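The snack drawer, a reckoning

I gave up snacking in April, in the sense that I gave up talking about it. The snacks themselves have stayed on in a reduced role, mostly after 10 p.m., when the kitchen light is off and nothing eaten by the glow of the refrigerator can be held against me.

The trouble began when we moved to Kondovley, where the nearest proper supermarket is a half-hour drive and the nearest gas station is a four-minute walk. You can guess which one gets my business. The gas station has one aisle of food, and that aisle is chips on the left and motor oil on the right. I have never once bought the motor oil, so I do have some restraint.

My first plan was portion control. I bought a set of 6 little tubs from Plallel, with lids that snap on at all four corners, and on the first evening I divided one family-size bag of pretzels among them. A tub for each workday and a spare, I figured. By bedtime I had 6 clean tubs in the dish rack and a strong need for water. Dividing a bag of pretzels gives you a lot of time alone with pretzels.

The second plan was to buy only loud packaging. I read somewhere that people eat less when the bag gives them away, and the theory is sound as far as it goes. Foil is the loudest. A foil bag opened at night in a small house sounds like someone wrapping a bicycle.
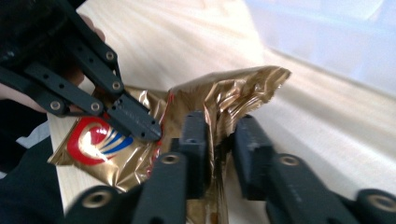
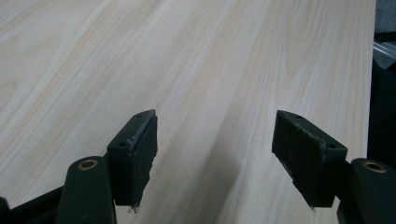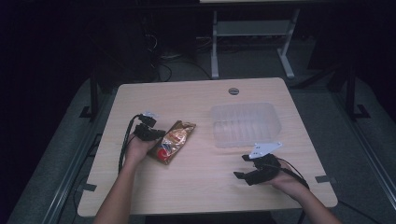 What the theory leaves out is practice. After two weeks I could open anything in the drawer without waking the dog, who has been known to hear cheese. You pinch the seam, you pull slowly, and you cough at the important moment. I have never worked this hard at anything I was paid for.

So then came plan three, the healthy substitute. Every magazine has the list: almonds, carrot sticks, plain popcorn. I drove all the way to the market at Drarnby for good almonds and came home with a sack the size of a bed pillow, and I will say this for almonds - they keep. They are keeping right now. I eat two of them before I open the chips, which makes it a course.

There is also the matter of the Heffernan tin. It came with the house, left behind on top of the cabinets, a big square cookie tin with the name half worn off the lid. I put the good chocolate in it because I need the step stool to get it down, and I thought the stool would slow me down. The stool now lives in the kitchen. It used to live in the garage.

I did get through two days last month without opening the drawer at all. The drawer was stuck. A bag of tortilla chips had ridden up at the back and jammed against the frame, and I got it loose in the end with a butter knife and a ruler. Most of the chips were crumbs by then, so I had them on soup.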